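홈 | 회사소개 | 새소식 | 생활강좌 | 오시는 길

갈덴, 새해맞이 정리 강좌 ‘소파 위 옷부터’ 수강생 모집
거실에 쌓이는 빨래와 친해지는 여섯 번의 만남, 플린데일 생활관에서 열려

1월 5일 | 글 갈덴 홍보팀

생활 정리 교육을 꾸준히 이어 온 갈덴(Gallden)이 새해를 맞아 거실 정리 강좌 ‘소파 위 옷부터’의 수강생을 모집합니다. 강좌는 플린데일(Flinddale) 생활관 안에 칸막이로 꾸민 거실 실습 공간에서 진행되며, 모두 6회 과정입니다. 한 반 정원은 10명이고, 혼자 사시는 분도, 온 식구 빨래를 도맡아 하시는 분도, 빨래 이야기만 나오면 슬그머니 자리를 뜨시던 분도 모두 반갑게 모십니다.

갈덴이 이번 강좌의 주제로 옷장이나 서랍을 제쳐 두고 굳이 거실을 고른 데에는 나름의 사연이 있습니다. 지난 9월, 갈덴은 플린데일과 이웃한 플런브리지(Flernbridge) 주민을 대상으로 집안 정리에 관한 설문을 진행했고, 감사하게도 2,204명이 시간을 내어 답해 주셨습니다. 주관식 칸에 가장 자주 등장한 낱말은 뜻밖에도 ‘소파’였습니다. 퇴근하고 돌아와 벗어 둔 윗옷, 한 번 입었으니 빨기도 애매하고 다시 걸기도 애매한 옷, 아이가 운동을 마치고 와서 던져 놓은 옷까지, 온갖 옷이 결국 소파로 모인다는 이야기였지요. 답변지를 읽던 직원들도 여러 번 고개를 끄덕였다고 합니다. (저희 홍보팀 소파 사정도 크게 다르지 않다는 점을 이 자리를 빌려 조심스럽게 고백합니다.)

그래서 첫 시간은 아주 소박하게 시작합니다. 소파 곁에 바구니를 하나 두고, 소파 위에 뭉쳐 있는 옷을 한 벌씩 들어 펼쳐 본 다음, 빨 옷과 다시 입을 옷으로 나눕니다. 글로 적으면 이게 전부라 조금 싱거워 보이실지도 모르겠습니다만, 막상 해 보면 손이 멈추는 순간이 꽤 많습니다. 어제 잠깐 입은 옷을 빨 것인가, 소매만 살짝 더러워진 옷은 어떻게 할 것인가 하는 문제로 지난번 시범 수업에서는 예정된 시간을 훌쩍 넘기고도 이야기가 끊이지 않았습니다.
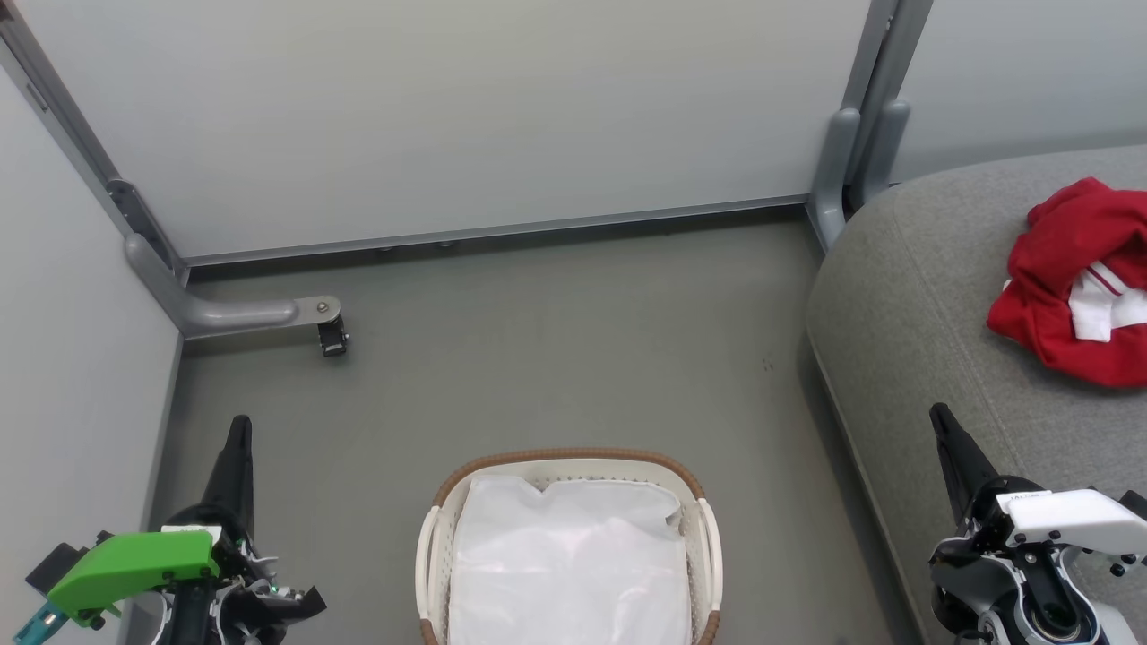
밝은 회색 소파와 그 앞에 놓인 흰색 빨래 바구니. 플린데일 생활관 거실 실습 공간.

바구니 이야기가 나왔으니 조금 더 말씀드리겠습니다. 강좌에서는 옆면에 구멍이 나 있고 양쪽에 손잡이가 있는 흰색 플라스틱 바구니를 권하고 있습니다. 위쪽 둘레에 갈색으로 엮은 테가 둘려 있어서 거실에 내놓아도 한결 포근한 느낌이 듭니다. 안쪽에는 비닐을 한 겹 깔아 두는 방법도 함께 소개합니다. 집집마다 형편이 다르니 꼭 같은 바구니를 쓰실 필요는 전혀 없고, 댁에서 쓰시던 것을 들고 오셔도 좋습니다. 오히려 오래 써서 손에 익은 바구니를 가져오시면 강사들이 무척 반가워합니다.

두 번째와 세 번째 시간에는 옷 개기를 배웁니다. 운동복 윗도리처럼 미끄러운 옷, 깃이 있어서 자꾸 모양이 흐트러지는 옷, 줄무늬를 맞추고 싶어지는 옷을 차례로 다룹니다. 네 번째 시간은 소파 자체를 돌보는 날입니다. 천 소파의 솔기와 팔걸이 둘레에 모인 먼지를 걷어 내고, 방석 틈을 살핀 뒤, 결을 따라 솔질하는 요령을 익힙니다. 수강생들께서는 이날 앞치마를 하나 챙겨 오시면 좋겠습니다.

다섯 번째 시간의 주제는 조금 특별합니다. 눈높이에 있는 물건만 치우다 보면 머리 위는 잊고 지내기 쉬운데, 이 시간에는 모두 고개를 들고 천장과 벽이 만나는 모서리, 그리고 커튼 레일을 살펴봅니다. 커튼 레일의 홈에는 먼지가 얌전히 내려앉기 마련이라, 마른 솔로 한 번 쓸고 꼭 짠 헝겊으로 닦아 주는 것만으로도 커튼을 여닫는 손맛이 달라집니다. 위에서 아래로 내려오며 청소하는 순서도 이때 함께 다룹니다. 의자에 올라서는 대신 긴 자루가 달린 솔을 쓰는 법을 알려 드리니, 연세가 있으신 분들도 부담 없이 오시기 바랍니다.

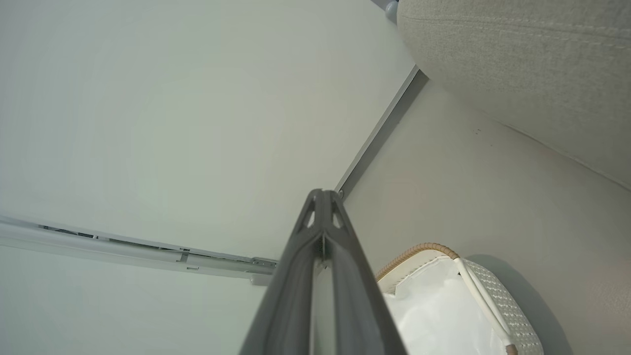

솔레다드 멘도사 씨는 시범 수업을 마친 뒤, 정리라고 하면 으레 버리라는 말부터 들을 줄 알고 잔뜩 긴장하고 갔는데 버리라는 말은 한마디도 없어서 마음이 놓였다고 전했습니다. 집에 돌아가자마자 소파 옆에 바구니 자리를 정했고, 요즘은 식구들이 먼저 바구니를 찾는다며, 이번 정규 과정에는 언니와 나란히 신청할 생각이라고 덧붙였습니다.

마지막 여섯 번째 시간에는 그동안 배운 것을 가지고 각자 자기 집 거실의 정리 순서를 한 장짜리 종이에 적어 봅니다. 월요일마다 무엇을 하고 저녁마다 무엇을 하라는 식의 빽빽한 시간표를 드리지는 않습니다. 누구는 아침에, 누구는 잠들기 전에 몸이 가벼우니까요. 다 적은 뒤에는 둘러앉아 따뜻한 차를 나누며 서로의 종이를 구경합니다.

강좌에 쓰이는 솔과 헝겊은 생활용품점 쳉(Tseng)에서 마련해 주기로 했으며, 수강생은 과정을 마친 뒤 쓰던 솔을 그대로 가져가실 수 있습니다. 상반기 전체 모집 인원은 115명이 넘고, 반은 신청하신 순서대로 채워집니다. 자리가 다 찬 뒤에 신청하신 분께는 다음 반이 열릴 때 먼저 연락을 드리겠습니다.

신청은 플린데일 생활관 안내 창구나 갈덴 누리집의 ‘생활강좌’ 칸에서 하실 수 있습니다. 아이와 함께 오실 분은 신청서 비고란에 미리 적어 주시면 작은 의자를 준비해 두겠습니다. 취재를 원하시는 언론사는 갈덴 홍보팀으로 연락 주시기 바랍니다.

갈덴 소식지를 받아 보시겠어요? 이메일 주소를 남겨 주시면 새 강좌 소식을 보내 드립니다.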